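Relatório de projeto: boas práticas na recolha de demonstrações com pinças manuais
Unidade curricular de Robótica Aplicada, grupo Clatance

3. Porque escrevemos um protocolo

Quando começámos, em março, achávamos que a parte interessante ia ser treinar o modelo. Afinal passámos metade do semestre a discutir regras, e ainda bem! As primeiras gravações tinham sido feitas por cinco colegas, cada um à sua maneira: uns pegavam nos objetos pelo topo, outros de lado, e havia quem pousasse as pinças a meio da tarefa para coçar o nariz. De 192 demonstrações tivemos de rejeitar 37, quase todas por causas que uma folha A4 colada na parede teria evitado.

O protocolo Lomgate (o nome vem da pasta partilhada, ficou assim) nasceu dessa triagem. Ficam aqui as regras que usámos até ao fim:

3.1 Antes de gravar
Verificar que os cubos de marcadores estão bem presos às duas pinças e com as faces limpas.
Abrir e fechar cada pinça até ao fim do curso.
Arrumar os cabos do chão fora da zona onde o operador põe os pés.
Anotar na ficha o nome da tarefa e o cenário.

3.2 Durante a gravação
Movimentos contínuos, sem gestos bruscos. Não tapar um cubo com o outro braço. Se um objeto cair, termina-se a demonstração e marca-se como falha; não se apanha o objeto com a mão para continuar. Esta foi a regra mais discutida do grupo, e continuamos a achá-la a mais importante, porque uma falha bem anotada também serve para estudar o erro.

3.3 Pessoas e espaço
Só grava quem assinou o consentimento. Os espelhos merecem um parágrafo próprio: refletem o operador e duplicam os marcadores, por isso cada cenário com espelho leva uma etiqueta na ficha e é revisto por duas pessoas.

4. O cenário do toucador

Foi o nosso preferido! Tem objetos pequenos, embalagens transparentes e um espelho redondo enorme, tudo o que complica a vida à perceção.
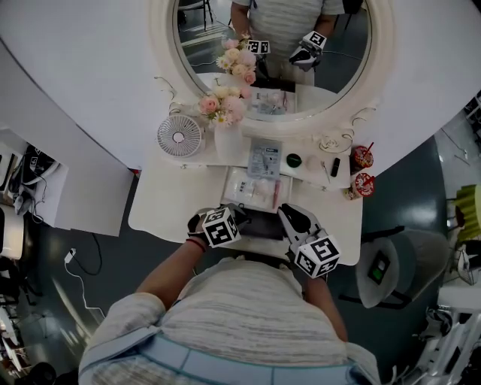
Figura 4. Operador com as duas pinças junto ao tabuleiro escuro. No espelho veem-se reflexos dos cubos de marcadores.

Na revisão aplicámos a regra 3.3 à letra e acrescentámos um campo à ficha: «marcadores refletidos, sim ou não». Falta testar o protocolo com operadores de fora do grupo, e gostávamos muito de o fazer na próxima edição da cadeira. A ficha em branco está no anexo B.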